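Search this site
Search for:
Home News Race Reports Technical Newsletter Archive

Filed under: Newsletter, Endurance, Team Updates

Two points, and a long winter of work behind them

When we wrote to you before the summer, our team had no points in the championship and a car which did not like slow corners. Now it is October, the last round at Stendeo is finished, and we have two points. For the bigger teams this is a bad afternoon. For us it is the best result since we moved up to the prototype class, and I would like to explain to our readers how it came.

The first half of the season was difficult. In the opening race we stopped with a broken driveshaft before the first driver had finished his stint. At the second race we finished, but many laps behind, and the car was eating its rear tires so fast that we changed them at every fuel stop. Our engineers knew from the winter test that the balance was wrong. They hoped that the warmer tracks would help. The warmer tracks made it worse.

The problem was in the rear suspension. The Fuvia chassis came to us with a set of springs and dampers chosen for a heavier engine than the one we use. On a smooth circuit you can live with this. On an old circuit with bumps in the braking zones, the rear wheels leave the ground for a short moment, and the driver must wait before he can put the power down. He loses a little at every corner, and over a long stint it becomes a lap.

During the summer break we had a choice between a new rear wing, which looks good in photographs and which our sponsors had asked about, and new dampers, which you cannot see when the car is standing in the garage. We bought the dampers. They came late, and two weekends of planned testing became one. The first set was also built to the wrong length and had to go back to the supplier. I mention this because several readers wrote to ask why we missed the test at Evangelista. Now you know, and I am sorry that we did not announce it earlier.

When the new parts were finally on the car, the difference was clear from the first long run. The drivers asked for less rear wing angle, something they had never asked before, and the tires lasted for two stints. The lap time on fresh tires was almost the same as in spring. The lap time at the end of the second stint was where we had gained. 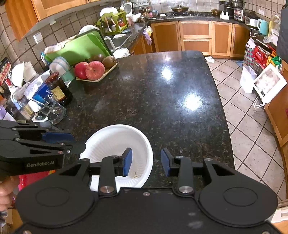
By the Eltska Racing newsletter desk
Team correspondent

The race at Stendeo is 500 miles, and it starts at 11 in the morning. We qualified in the middle of our class, on the row behind the two cars which had beaten us all year. The plan was simple: no fighting in the first hour, save fuel behind other cars when it was possible, and make one stop less than the others if there came a long safety car period.

The safety car came earlier than we wanted, after a slow car lost a wheel at the end of the main straight. Most of our class went into the pits. We stayed out, and for some laps our car was shown second in class on the timing screens. We knew that this position was borrowed. When we made our own stop we fell back again, but not so far as we feared, and from this moment we were on a different fuel plan from everybody near us.

The middle part of the race was quiet. The second driver did a double stint on one set of tires and his last laps were as quick as his first ones. With 200 miles to go we had the same number of stops remaining as the leaders, and the car in front of us was using its brakes very hard. We passed it in the pit lane, thanks to a clean stop from the mechanics, and not on the track. Some fans do not like this kind of pass. The points are the same.

Near the end it began to rain at the far side of the circuit only. The pit wall asked the driver if he wanted wet tires and he answered that he would stay on slicks. He had one big slide in the fast right corner and kept it out of the barrier. The rain stopped after a few laps. We crossed the line in ninth place and took two points home.

What comes next

The entry for next season is sent. We will keep the same chassis, and the same engine will go back to the builder for its normal service. The rear wing that we did not buy in summer is again on the list, but before it there is a new fuel system. The present one leaves too much fuel at the bottom of the tank, fuel which we carry for the whole race and cannot use. The engineers believe that we can do one or two laps more on each tank when this is solved. At Stendeo this would have been enough to attack for eighth.

We also must become better in qualifying. The new dampers help on old tires and give us little on new ones, and if you start in the middle of the class you are near all the accidents. There will be a test in the winter where we work only on short runs. The place is not decided. It will be Evangelista if the new asphalt is ready there, and if it is not ready, we go back to Stendeo, where we already have good data.

For the members of the supporters' club

The membership for the new season opens together with the winter test. The price does not change. Members receive the newsletter one week before it goes on the website, and they can visit the garage on the morning of practice. Please bring closed shoes for this visit. At the last race some guests came in sandals and could not go in, and we did not like to send them away.

If your membership card was printed with the wrong number, please write to the club with the number you see on the card and the number in your confirmation letter. We know of one card, 3652, which was sent to two different members. Both members will receive a new one.

The caps in dark green are sold out. We have ordered more, and they will be in the shop before the first race.

Tags: endurance racing, Stendeo 500, Eltska Racing, supporters' club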